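Ticket: pose drops out on gripper 2 when the marker board is up
Project: Pluvero (Sillville student robotics club)
Status: open, much closer than last week!
Opened: July 13, 2025

Symptom
The tracked position of gripper 2 freezes for a moment and then jumps sideways. Gripper 1 is rock solid with the same software. Over a 40 second recording we got 5 jumps, all on gripper 2, and the log marks each one as "marker lost."

Tried so far
1. Swapped the USB cables between the two grippers. No change.
2. Restarted the Haddad tracking node with a clean config. No change, but startup is way faster now, so we're keeping it.
3. Dropped exposure to 4,000 microseconds. Fewer jumps! First real clue, and it got everybody out of their chairs.
4. Reprinted the marker sheet on matte paper. Slightly better again, although that could be luck.

Next we went after the board angle. If the board leans back, it may be catching the ceiling lights, and glare would wash out the black squares. We set up at the white table with both grippers and started going through positions one at a time.
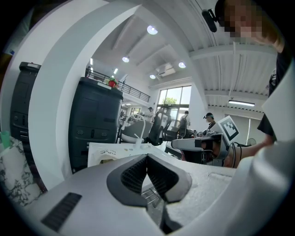

Marker board standing beside the second gripper, seen from the other gripper.

Recordings with the board tilted forward a bit came out clean for 37 seconds, then one jump right near the end. That's our best run by a mile - and the jump lined up with a cable tugging on the gripper, so it may be a separate problem (a nice one to have, after the week we've had).

Still to do
- Tape the cables down and leave some slack, then repeat the long recording.
- Try the board flat on the table as a comparison.
- Borrow the bigger board from the Florley team and see if size matters more than angle.
- Put the exposure value in the shared config so it survives a reboot. We lost it twice.

If anyone else has seen "marker lost" on only one of two grippers, please add a note, even a half-baked one. We'd love to have this fixed well before the November meet, and it's a really fun bug to chase.

Contact the Pluvero team | © 2025 Sillville student robotics club | Back to top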